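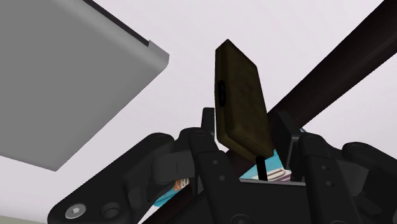 A dark block, standing at a tilt.

Why do we sleep?

I asked my grandmother this when I was six, and she said, "So that grown-ups can have some peace." It took me years to find a better answer!

Let's start with your brain. All day long it collects stuff: the joke your friend told, the way to spell "because," what you had for lunch. At night, your brain sorts through the pile. It hangs on to the useful bits and lets lots of the others fade. If you practice the piano before bed, your brain can keep working on the tune while you snooze (I wish it did the same with my laundry).

Your body is busy too. When you're in deep sleep it sends out more growth hormone, a kind of chemical message that helps your bones and muscles grow.
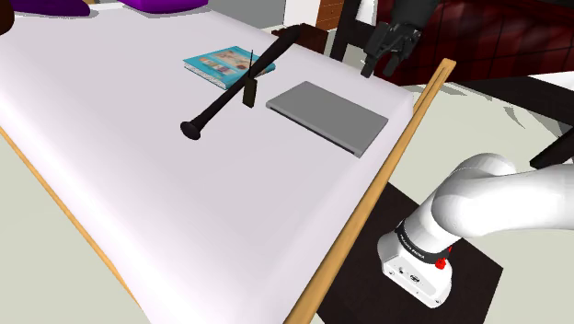
Then there are dreams. Most of the wild ones come during REM sleep, which stands for rapid eye movement. Your eyes dart around under your eyelids, but your arms and legs stay very still — a good thing if you're dreaming about karate. I once dreamed I had 33 goats and had to find a pair of boots for every one of them. I woke up tired!

Animals sleep in all sorts of ways. Dolphins rest one half of the brain at a time, so the other half can remember to come up for air. Horses can doze standing up, but they need to lie down for REM sleep.

And you? If you're between six and 12, you need nine to 12 hours a night. So if your bedtime is eight o'clock, please don't blame me. Blame your bones, they've got growing to do.

Written by Jean Niven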